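Stistenora Home & Workshop Forum
Tables, Benches and Counters
Thread: Finished my tiled worktable and I can't stop looking at it

jinsol_h
Posts: 3946
Jun 22, 2021

OK so the tiled table is finished and I am way too happy about it! Some of you will remember my thread from the spring when I was going back and forth between a butcher block top and just painting the old one again. I went with big square tiles and gray grout, and I love it. It's so bright in there now. I put paper down on it, I cut on a mat on it, I had bread dough on it last night (scrubbed first, relax).

Tiles came from Yang over in Stomcombe, who had a pile of leftovers from a bigger job and let me pick through them. Grout is Ilon in the lightest gray they make. I wanted the lines to almost go away, and when you look across the top it mostly reads as one white surface.
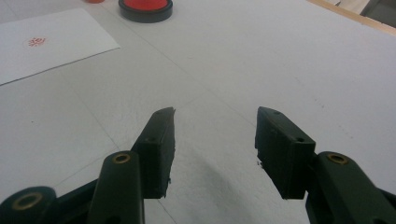
Page 1 of 3

groutandabout
Posts: 900

Oh that's lovely. So clean! I did a small one with mosaic tile years ago and went way too dark with the grout, so it looks like graph paper. Did you seal it yet?

jinsol_h
Posts: 3946

Not yet! Waiting on that. Everyone tells me something different about how long.

Pete_in_the_shed
Posts: 400

Going to be the grump. I like the look but I'd never want tile on a table I worked at. Try writing on it. Your pen drops into every grout line. And anything heavy you set down wrong, there goes a tile. A sheet of painted hardboard is cheap and when it's wrecked you flip it over.

jinsol_h
Posts: 3946

Pete you said the same thing in the spring, haha. Fair about the writing, I keep a pad of paper under whatever I'm writing on. But the tiles are big, so there really aren't many lines to fall into. And hot pans! I can put a hot pan straight down on it and not think about it. Try that with your hardboard.

gaeun.nam
Posts: 900

I'm with Jin-sol. We've had a tiled table on the back porch through a lot of dinners and it's the best thing we own. Pete isn't wrong about heavy stuff though, I chipped a corner with a cast iron lid. Buy spares if you can. I didn't and I've been sorry ever since.

My only real gripe is that light tile shows every crumb. Every one. You wipe it, turn around, and there are crumbs.

groutandabout
Posts: 900

See, I count that as a plus. I want to see the crumbs! My old brown table was disgusting and I had no idea until I moved the lamp.

Pete_in_the_shed
Posts: 400

Still say light gray grout on a work surface will be brown by August. What's the plan for coffee?

jinsol_h
Posts: 3946

Drink it faster?

No, I did think about this, and white grout was my first choice until the guy at Yang talked me out of it. The light gray hides more than you'd expect and it still looks soft next to the tile. I was worried I'd get a hard grid and it's really faint. Closer look at the lines:
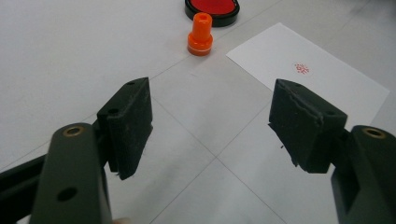
Re: Sealing and keeping it clean

gaeun.nam
Posts: 900

Starting a fresh heading because people are going to come looking for this part. What has worked on ours:

Let the grout cure all the way. I go by what it says on the bag and then give it a few more days.

Use a penetrating sealer and a small foam brush, right on the lines. Wipe whatever gets on the tile before it dries or you'll be scraping haze for a week.

Drip some water on a line. If it beads, good. If it soaks in and goes dark, do another coat.

Day to day it's just dish soap and a soft brush. Keep vinegar away from it, it eats at the grout.

– Ga-eun Nam

Pete_in_the_shed
Posts: 400

I'd skip the sealer. Soap leaves a film on it and then the dirt sticks to the film. Plain warm water and a stiff brush, been doing it that way on the mudroom floor forever.

gaeun.nam
Posts: 900

A floor doesn't get tomato sauce on it, Pete. Well, mine does.

groutandabout
Posts: 900

Could you seal half and leave half? I would love to see that after a summer of real use.

jinsol_h
Posts: 3946

Ooh. I kind of want to do that now. Left side sealed, right side Pete's way, and I'll put new pictures up in August. Pete, if your side wins I'll buy you a sheet of hardboard.

And yes Ga-eun, I have spares! Took a few extra from the pile and they're under the stairs in a box marked TABLE.

Pete_in_the_shed
Posts: 400

Deal. Quarter inch, tempered, please.

tilly_r
Posts: 3

Hi, new here, been reading this whole thing. What did you do around the edge? Wood trim or more tile? I have an old desk I'd like to try this on and the edge is the part that scares me.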